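Flundon 500 压缩机除湿机
Raltwood 家用电器 > 空气与湿度 > 除湿机

货号 FL-500
颜色 灰白
库存 有货，门店可自提
配送 送到楼下，上楼另议

商品介绍

除湿机是我们店里退货理由最集中的一类商品，理由几乎都是同一句：没有宣传的那么厉害。所以这一页写得比别的页面长，也比厂家给的文案冷淡一些。厂家文案的原话我们保留了一部分，后面跟着我们自己的看法，两边您都看看，再决定要不要放进购物车。

先说它是什么。Flundon 500 是一台落地式压缩机除湿机，前面板出风，背后进风，顶上一块按键面板，底下四个万向轮，侧面有提手凹槽。水箱从正面抽出，满水自动停机并亮灯。背面留了一个连续排水口，随机附一根软管。没有手机应用，没有语音控制，我们觉得省掉这些没什么可惜。

型号里的 500 容易让人误会。有顾客以为是水箱容量，有顾客以为是除湿量，都不对，它就是系列编号，和机器的任何一项性能都没有关系。我们问过供货方为什么叫这个名字，对方的答复是“延续产品线”，再往下问就没有了。

厂家怎么说，我们怎么看

“日除湿量 6 升。”
这个数字是在高温高湿的测试间里得到的，说明书最后一页的小字里写着条件。您家的储藏室到不了那个温度，湿度大概也到不了，除非墙里正在漏水。换句话说，6 升是它的天花板。梅雨季的一间卧室，一天倒一次水箱是正常的，两天倒一次也正常。如果您买回去第一天接了满满一箱，第三天只有一个底，那多半是房间里的存水已经抽得差不多了，机器没有坏。

“适用面积可达 100 平方米。”
这一条我们不信，也不建议您信。“可达”两个字在除湿机的文案里承担了太多工作。100 平方米的房子有墙、有门、有走廊，空气不会自己排着队从每个房间走到机器跟前。放在客厅，能管客厅；卧室门一关，卧室就和它没关系了。想让它照顾整套房子，要么开着所有的门再配风扇，要么一间一间推着走。万向轮倒是好推，过门槛还是要抬。

“42 分贝静音运行。”
42 分贝是低风速下测的，离机器多远测的，说明书没写。我们在店里后面的小库房听过，低档确实不吵，但“静音”这个词还是过分。它有压缩机，压缩机启动的时候会有一声闷响，停的时候还有一声。睡得浅的人，注意到的往往是这一开一停，持续的风声反倒容易习惯。高风速档的噪音值厂家没有提供，我们要了，没要到。

“智能恒湿。”
意思是到了设定的湿度就停，高了再开。几乎每一台除湿机都这样，叫智能有点勉强。需要留意的是湿度探头装在机身里面，读到的是机器身边那一小圈空气，比衣柜后面的角落干燥。房间另一头摆一个单独的湿度计，比盯着面板有用得多。湿度计我们也卖，便宜的那种就够。

“干衣模式，告别阴雨天。”
干衣模式就是风速开到最高，并且不理会设定湿度，一直运转到您关掉它为止。衣服能不能干，取决于您把衣架摆在哪里、衣服之间留多少空隙、房门有没有关上。小房间关着门，效果看得见；开放式的客厅里晾一大排厚衣服，别抱希望。牛仔裤的裤腰和帽衫的帽子永远最后干，这一点哪家的机器都一样。

“净化空气，守护呼吸。”
它有一片可以拆洗的防尘网，用来拦住灰尘和棉絮，免得糊在蒸发器上。拿这个来谈净化空气，我们不好意思。另有一种 Masolell 的活性炭滤片可以加装，单独出售，装上以后能减轻一点霉味，代价是风量变小。霉味的来源是霉，滤片对付不了墙上那一片。
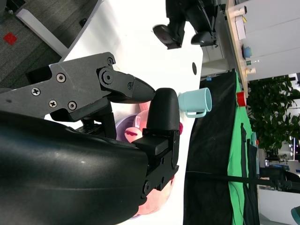
Corinne Begay 留言：用了一个雨季，同意这页上大部分的话，但是对干衣那段有意见。我家是朝北的小房间，关门开干衣模式，晚上挂的 T 恤早上就能收，比我原来用的暖风机省心。帽衫倒真是最后干，帽子要翻出来晾。另外那句“到不了 6 升”说得太客气了，我一次也没接近过，水箱倒是每天都得倒，倒水的时候手要稳，箱子没有盖严的话一端起来就晃出来。如果能重新买一次，我会先把排水管接上，别等到第二个星期。

店方补充：水箱的盖子是扣上去的，两侧都要按到底。只按一侧看起来也像是扣好了，这个设计我们向供货方提过。关于小房间干衣，我们没有异议，关门是前提。

适合谁，不适合谁

适合：一间一间处理的人。地下储藏间、没有窗的浴室、背阴的卧室、堆书的房间。能接受每天看一眼水箱，或者房间里有地漏可以接管。

不适合冬天不供暖的车库。压缩机除湿机在低温下效率掉得很快，蒸发器会结霜，机器要花大量时间化霜，电没少用，水没接到多少。这种地方应该看转轮式的，我们店里有 Tamayo 的一款，耗电更多，价格也更高，但在冷的地方它能干活。

不适合墙体正在渗水的房间。您会觉得它很努力，水箱一箱一箱地满，账单一个月一个月地来，墙还是湿的。先找人看墙。我们宁可少卖一台。

也不适合用来降温。每年夏天都有人问。除湿机排出来的风是温的，关着门开一下午，房间会变热。厂家文案里“体感清爽”的说法有一点道理，干一些的空气确实不那么黏，可是温度计上的读数只会往上走。

关于耗电

厂家给了一个漂亮的“每日低至”数字，我们没有抄过来，那个数字假设机器大部分时间处于待机。实际用多少电，要看房间有多潮、设定得多低、门窗关不关得住。把目标湿度设得过低，是最常见的浪费。一般的居室没有必要抽到嗓子发干的程度，木地板和木家具也不喜欢。开着窗用除湿机，等于在给整条街除湿，这话我们在柜台上说过很多次，还是有人开着窗。

如果您在意电费，买一个插座电量计，自己量一个星期，比看任何页面都可靠，也包括这一页。

安装与摆放

到货后先直立静置，再插电，静置时间按说明书。运输途中如果躺倒过，更要放足时间，压缩机里的油需要流回去。

背后和两侧都要留出空隙。塞进衣柜里用的做法网上很流行，我们不赞成，进风不畅，热量也散不掉。

接连续排水的时候，软管必须一路向下，中间不能有拱起来的弯。机器没有水泵，全靠重力。想把水排进高处的洗手池，做不到，或者您得另外买泵。软管附得有点短，厂家认为够用，来补买加长管的顾客看法不同。

不要接拖线板和别的大功率电器共用。

常见问题

水箱里的水能不能浇花？
少量浇观赏植物问题不大，吃的菜不要浇。更不要给人和宠物喝，它从蒸发器上流下来，一路经过的地方都不干净。也有人问能不能灌蒸汽熨斗，说它相当于蒸馏水。它不相当于。

为什么显示湿度和我自己的湿度计对不上？
两个都可能不准。放在同一个位置，静置一会儿再比。差一点是常态，差得离谱就联系我们。

机器不停机怎么办？
先看门窗，再看设定值，再看是不是按到了干衣模式。最后这一种占了我们接到的电话里的大多数。

结霜了是坏了吗？
偶尔结霜然后自动化掉，正常。一直是一块冰，先清洗防尘网，还不行就报修。

能不能消灭霉菌？
不能。它能让霉长得慢一些。已经长出来的，要擦，要处理，戴上口罩再动手。

有没有遥控器？
没有。

评价摘录

Dalia Vasiliauskas
放在书房，书页不再发软了。声音比我想的大，睡觉时关掉，早上再开。轮子在地毯上基本推不动。

Willy Van Damme
按键面板的灯太亮，晚上像一盏小夜灯，最后贴了一块胶布。除湿没什么可抱怨的。包装里泡沫太多。

Sze-wing Kuo
买之前打电话问能不能管整套房，店里的人直接劝我别这么想，于是只买来管一间。这一间确实干了。给四星，扣掉的一星给那根软管。

Najwa Abou Jaoude
退货了。地下室太冷，一直在化霜。退货过程没有为难我，换了转轮的，还在观察。

店方对评价的说明：面板灯光无法单独关闭，这一点厂家文案没写，我们在原先的页面上也漏掉了，现已补在这里。地毯上推不动属实。

保修与退换

整机保修由 Flundon 承担，报修由我们代收代送。请保留购买凭证和外箱，尤其是外箱，没有外箱的压缩机电器很难安全寄回去。

拆封试用后仍可退货，前提是水箱倒空、机身擦干、配件齐全。带着半箱水寄回来的，我们会收取清理费用。因为“没有达到宣传的除湿量”而退货的，我们照样接受，只是希望您先读过上面关于 6 升的那一段。

厂家延长保修的推广卡片会夹在说明书里。条款我们读了，防尘网堵塞造成的故障不在范围内，水箱破损也不在范围内，买不买请自行掂量。

随机附件
主机，水箱（已装入机身），防尘网（已装入机身），排水软管，说明书

另行选购
Masolell 活性炭滤片
加长排水软管
独立湿度计

页面更新：2026-09-09
更新内容：补充面板灯光说明；删去“全屋适用”标签；低温使用一段改写。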